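The Hand Kit

The parcel came at ten past four, when it was already getting dark, the way it does in November, and Viera Danko had the tape off before the courier was back in his van.

"It's the Istura," she called up the stairs. "Štefánia! It's the Istura!"

Štefánia Hrnčiar came down in her socks. She had been reviewing kits for the Bestlow newsletter for nearly as long as there had been a newsletter, and she had seen a lot of boxes. She had seen the Sýkora arm that would only turn left. She had written 1,193 words about a feeder that threw dry cat food at a wall. She sat on the bottom step and held out her hand for the booklet.

"Two grippers," she read. "One for each hand. You wear them, you do your chores, and the arm at the other end learns from you. Seventy tasks in the starter plan. Who needs seventy?"

"I do," said Viera. "I could list them now. Peas, for a start. Shelling peas!"

"You buy frozen."

"I'd buy fresh if I had an arm."

They cleared a space upstairs and Viera put the grippers on. They were lighter than she had feared, and the grip was so good, so easy under the fingers, that she stood there for a while just opening and closing them at the window. A boy going past on a bicycle stared up. She waved a gripper at him and he nearly went into the hedge.

"Page 19," said Štefánia. "Begin with something you know well."

What Viera knew well was her table. She had sat at it through two jobs and one divorce and she could have laid it out in the dark. So she pulled in her chair, put her forearms down flat and looked at the plant. The plant looked much as it always did.

"Which way are you going to move it?" Štefánia asked.

"Don't rush me. I want to do it the way I'd really do it."
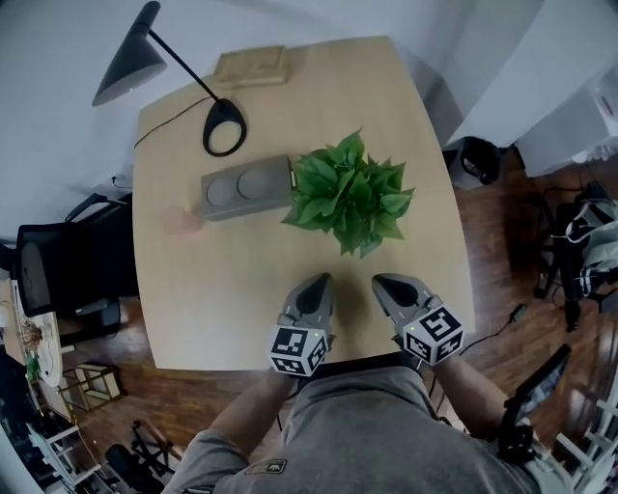
Viera at the table, both grippers on, the plant just ahead of them.

She tried it slowly at first, the two pointed tips going in low under the leaves, and it was the oddest thing, because she could feel it. She hadn't expected to feel anything. It was like eating with chopsticks on the day you stop thinking about the chopsticks. The plant came towards her, a little crooked, and she set it down and laughed out loud.

"Again," said Štefánia, who had got her pencil out.

She did it again. She did it left-handed. She nudged the lamp along by its base and brought it back. By the sixth go she had stopped holding her breath, and by the twentieth she was talking about her sister's wedding while she worked and hardly looking down at all.

"You always lift your right elbow before you pick something up," Štefánia said. "Did you know that?"

"I don't."

"You do. You've done it every time. So did your mother."

Viera put the plant down.

Her mother had run the kitchen at Bultside for most of her life, and forty dinners had gone out through the hatch every noon, and yes, there had been the elbow. Up like a wing, then down to the plate. The girls used to copy it behind her back. Viera had copied it too, she supposed, and had then forgotten to leave off.

"Will the arm do it?" she said. "At the other end?"

Štefánia turned over several pages. "It says it learns the whole movement. It says, here, 'including personal habits, which may be smoothed out in the settings.'"

"And if you don't smooth them out?"

"Then I suppose it does the elbow."

Neither of them spoke for a bit. Down in the street somebody was trying to start a car.

"Well, that's wonderful," said Viera. "Put that in. Put that in the review, near the top. You've got to tell people about that before you get on to the price."

"I've got to tell them about the cable as well. It's too short. You'll have it off the table if you stand up quickly."

"Fine, put the cable. But put the elbow first."

Štefánia wrote it down. She wrote that the booklet was badly translated and the grip was a joy, that her tester had needed no help after the first few minutes, and that she herself would like a turn if her tester could ever be got out of the chair. Then she crossed out the last part and said it aloud.

"In a minute," said Viera, pulling her chair closer. "I'm just going to do the plant once more."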